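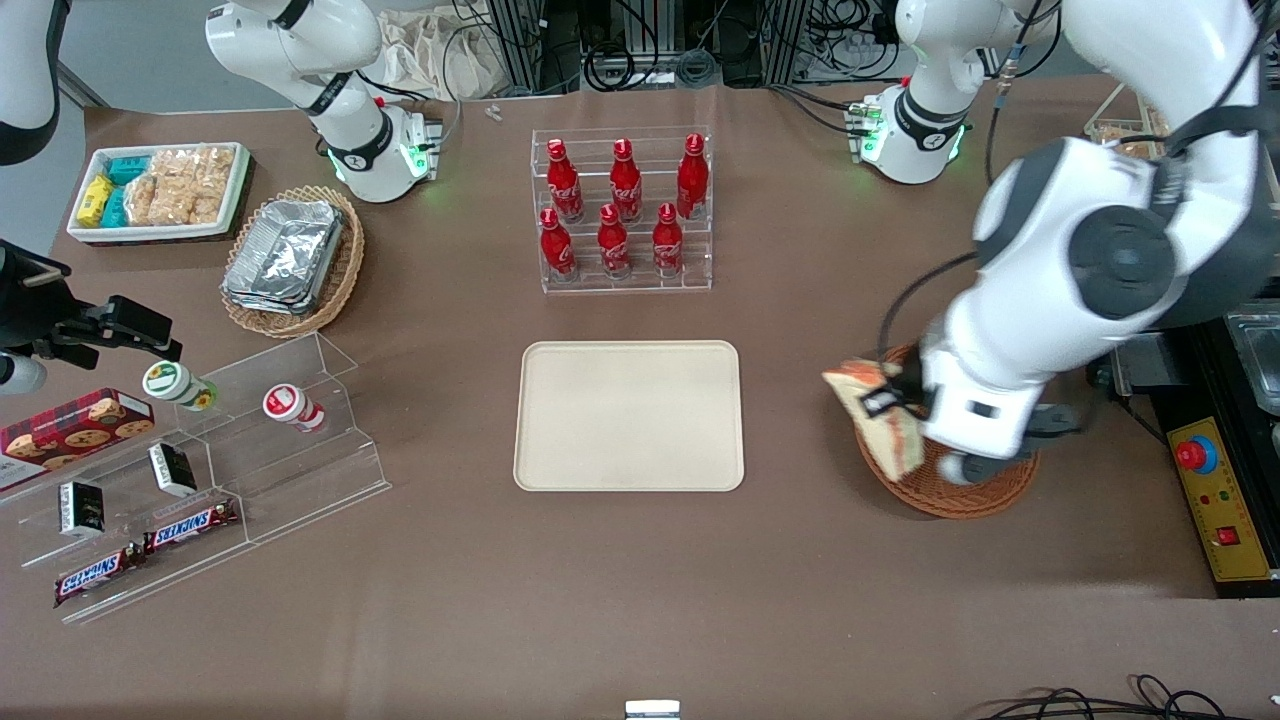
Search the list archive Search Advanced

Subject: Re: [palach-users] Left arm stalls short of goal with wrapped items
From: Huw Mathias
Date: Thursday, May 31, 2018

Lacey Lockwood wrote:

> We have two arms on one table, planned as a single group in Palach.
> With the left gripper empty every goal is reached. Once it holds a
> wrapped pastry, the planner returns a path to the basket, execution
> starts, and the monitor aborts a little way above the rim with
> PATH_INVALIDATED. The right arm stops at the same moment, wherever
> it happens to be, usually over the stepped shelf.
>
> Depth filter is at default. Attached-object padding is 10 mm. I have
> tried raising the goal tolerance and it made no difference. Log of
> 30 attempts is on the Jalcombe server under lacey/stall. Is this the
> octree bug Zeyu reported in March?

No, it isn't Zeyu's bug. That one needed two cameras with different clocks, and your log has only the one fixed source.

I went through all 30 attempts. There are two separate faults in there and they hide each other.

The first is the attached object. You attach the pastry as a box fitted to the points seen before the grasp. After the fingers close, the wrapper changes shape and parts of it stick out past the box. The self filter removes points inside the padded box and leaves the rest, so the loose bits of wrapper go into the octree as obstacles. They travel with the gripper, and the monitor finds the arm in collision with something that was never in the planning scene. In attempt 3 there are 1,573 occupied cells touching the left gripper at the moment of the abort. Almost all of them go if you refit the box after the lift.

Don't simply raise the padding to cover it. The same padding is used when checking the held item against the basket, and with a round basket that size you will soon have no valid place pose at all. The two values can be set separately:

 self_filter:
 attached_padding: 0.030
 collision:
 attached_padding: 0.003

The first is in metres and only affects which points are thrown away. Older versions read one value for both and ignore the second without a warning, so check that your build has Donal Lynch's patch.

The second fault is your tabletop. Clear acrylic gives very poor depth, and you have both the bottle rack and the stepped shelf made of it. The bottles come through reasonably well, although the shiny red metal leaves holes. The shelf itself comes and goes between updates. When a few cells of it appear near the right gripper, the monitor marks the path invalid, and with both arms in one group that stops the left arm too. Eleven of your aborts are this and have nothing to do with the pastry.

For fixed furniture I would stop using depth altogether. Put the rack and the shelf in the scene as meshes or plain boxes, measured by hand, and mask those volumes out of the octree. Cloutier has a tool for the mask (cl_mask, takes the scene file as its only argument). The yellow control panel should be a fixed box as well. It is on the left arm's side and a stray elbow near an emergency stop is a poor way to end a run.

The foil containers are harder. Their crumpled lids catch the overhead light and the returns move about from one update to the next. Tsion Workneh used a temporal filter for something similar on Mernia: a cell has to be occupied in three updates running before it counts. It costs you some delay, so keep speeds down if people reach in.

On grouping: I would split the arms into two groups and keep a shared collision check at execution. You give up joint planning, but from your log the arms hardly ever need the same space. The only real conflict is over the serving tray in the middle, and a simple lock on that region will do — whichever arm asks first gets it, the other waits at its last safe waypoint.

Goal tolerance can go back to its old value. It is checked after the path finishes, and yours never gets that far.

If it still aborts after the refit, please send the octree dump along with the log, with the monitor's debug level at 3. The default level doesn't record which link was in contact and I had to work it out from the joint states.

Huw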